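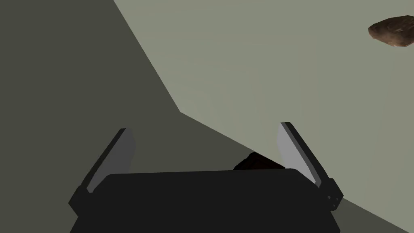 Fouad Ragab objected, on reading an earlier draft of this section, that comparing two grippers in simulation is mostly a way of comparing two mesh files. We take the point, and have arranged the trials so that the mesh files at least have to work for a living. Both grippers, the Flirkance and the Plavex, were driven by the same controller with the same gains and the same closing speed. Each made 600 grasp attempts in the Tahiri simulator, with object poses drawn from a shared list of random seeds. An attempt counted as a success if the object was still between the fingers after 3 seconds in the air. Objects that left the room entirely were counted as failures, however impressive the exit.

4.2 Camera placement

We rendered two kinds of view. The wrist view looks out along the fingers and is the one the controller uses. Its known weakness is the palm, which can hide the target in the last stretch of the approach, when the target is of most interest. The body view looks forward over the robot's top surface and takes in both arms, as in Figure 3, where the grippers stand on either side of a nightstand with a figurine, a scroll and a yellow vase on it. The body view was used for scoring only. An early version of the controller was given both and spent its time admiring its own elbows.

Figure 3. Body view, two-arm setup.
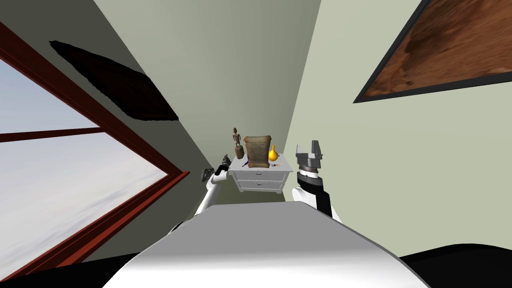

4.3 Flat objects

Lahcen Tazi's original object list had nothing flatter than a bowl, and on that list the two grippers were hard to tell apart. We added 20 flat items, framed pictures among them, and the agreement ended there. A frame lying on the floor offers a parallel-jaw gripper very little to hold. The fingers have to straddle an edge, and a fingertip placed slightly too far in comes down on the picture and pushes. The Flirkance, with its thinner tips, failed 119 times on the flat set. The Plavex failed more often than that, and in a greater variety of ways - our log has a category called "other" that it filled almost single-handed.

Most failures came from lateral error at the moment of closing. The wrist view gives a good look at the near corner of a large frame and a poor idea of where the rest of it goes, so the grasp planner tends to choose the corner whether or not the corner is a sensible place to grab.

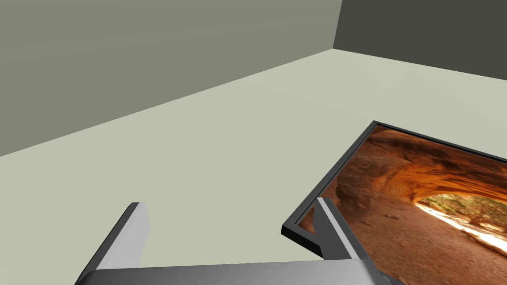 Would a softer fingertip have changed the ranking? Probably, but the simulator treats all our fingertips as rigid bodies, and we would be guessing at the size of the effect. Salma Lahlou is fitting a compliant contact model for both grippers, and we leave the matter to her results.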